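Jundow Mystery Series: Reader and Buyer FAQ
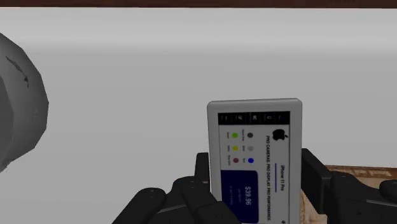
Which formats are the Jundow books sold in?
Every title is sold as an ebook and as a trade paperback. The ebook file is EPUB, and the text reflows to fit the screen. Readers on a phone such as the iPhone 11 Pro, with the phone held upright and the page turned sideways on it as shown, can rotate the text from the display menu of most reading apps. The paperback and ebook texts are identical. Chapter numbers match in both, but page numbers do not.

Who writes the series?
Lộc Kiều writes the novels. Percy Cabrera edits them and maintains the series timeline. The publisher is Flerkivico.

In what order should the books be read?
Publication order is recommended. Each book closes its own case, but the ownership of the bakery changes in book 2, and later books mention the outcome freely. The prequel novella was published after the third novel and should be read at that point. It names a character whose identity is withheld until then.

Is Prostatberg a real town?
No. Prostatberg is the setting of all the novels and does not correspond to any town on a map. The street plan printed at the front of each paperback is the reference for distances and directions. In the ebook the plan is placed after the last chapter — use the table of contents to reach it.

How is Jankauskaitė pronounced?
The stress falls on the second syllable from the end, and the final letter is sounded. Detective Jankauskaitė's first name is not given in the text.

How much violence is in the books?
The murder takes place off the page in every title. There is no graphic injury and no strong language. The novella includes a house fire and the death of an elderly dog.

Are the recipes tested?
Yes. Quantities are in US cups and ounces. The rye loaf recipe in the first printing gave the wrong oven time. It should read 56 minutes, and later printings are correct.

Can a library or book club order in bulk?
Orders of up to 70 copies are handled through the standard order form. Larger orders need a written quote, and shipping is charged by weight. Discussion questions are bound into the paperback and do not need to be ordered separately.

My ebook stops before the last chapter. What should I do?
Delete the file from the device and download it again from the original store. If the fault remains, send the store name and the last complete sentence shown. Location numbers differ between apps — a report that reads only "location 1,559" cannot be traced.

When is the next book due?
The next novel is scheduled for June. The title and cover will be posted on the series page when the ebook opens for preorder.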